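Teleop demos in sim – drawers are killing me
Forum: Learning from demonstration

thitima_p
Posted October 13, 2023
Hi all, I'm recording kitchen demos in sim with two hand controllers, driving the robot remotely. I've got 46 of the 200 I need and the drawer task is eating my evenings! Head view from one of them, right gripper on the top drawer:
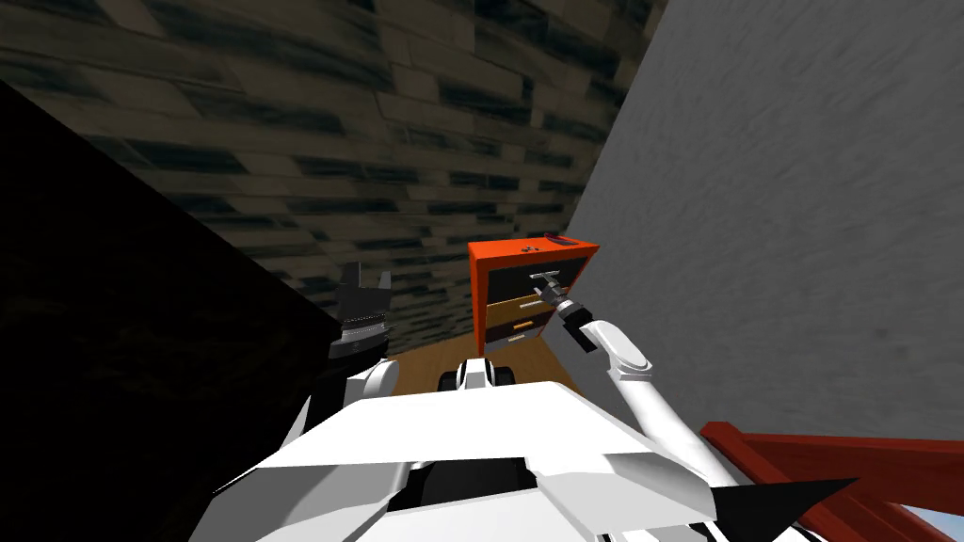 Right arm on the top drawer, left arm parked.

My trouble is the pull. I tug too fast, the fingers slip, and I bin the take. Should I be keeping those?

colley46
Keep them, if you recover and finish the job. A policy that only sees perfect pulls has no idea what to do after a slip. I'd slow your controller scaling down as well – mine's at 30 per cent for drawers.

Indira Naidu
Don't agree, sorry. I kept every messy take on my last set (498 of them) and the arm learned to dither at the handle. Clean ones first, then add a few recoveries. And does the left arm always stay put like that? I'd vary where it starts.

thitima_p
It does, yes, I just let go of it. Will try moving it about a bit. Counter tasks are going much better, I must say – I open the fingers wide and come in low over the worktop, nice and slow.
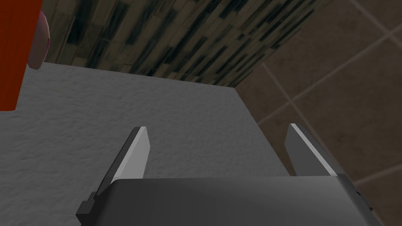

Re: Teleop demos in sim – wrist view or head view?

mercado_bot
I'd record both. Head view for finding the drawer, wrist view for the last bit.

colley46
Seconded. Still think Indira's wrong about the slips though :)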